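Ideas > Robotics > Opinion

Let the second arm be boring

Last updated 9 March 2025

I have a soft spot for results that look like nothing much, and the one that came out of the Allcombe group in January is my favorite in a long while. They trained a two-arm policy on 268 demonstrations, then threw out 51 of them, the ones where the operator had hesitated or backed up and tried again, and trained it over. The smaller set did worse! It dropped five points on handing small parts from one gripper to the other, and I've been bringing it up at dinner ever since.

Now, I spent a good part of my working life at Drandthorpe telling younger people to clean their data, so I don't say this lightly. But I think we have been cleaning away the very thing we wanted.
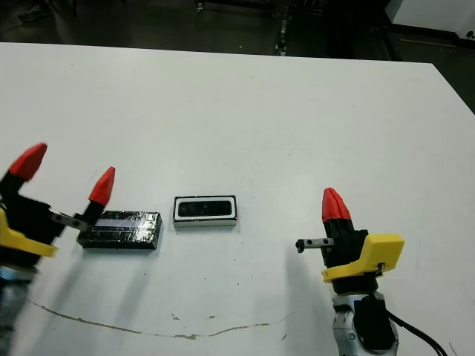 When a person driving two arms stops and lets one of them hang back while the other sorts itself out, that pause is a decision, and a useful one. Oskari Tuominen has argued with me over this (kindly, and at length) and he says 20 trials per task is too few to hang a philosophy on. He's right about that, and I'd love to see Fraser or the Jandow people run it again with different operators and messier tables. Until then I'd ask anyone with a folder marked "bad demos" to hold off on deleting it — and maybe train on it once, just to see.

Filed under: Robot learning, Two-arm manipulation, Opinion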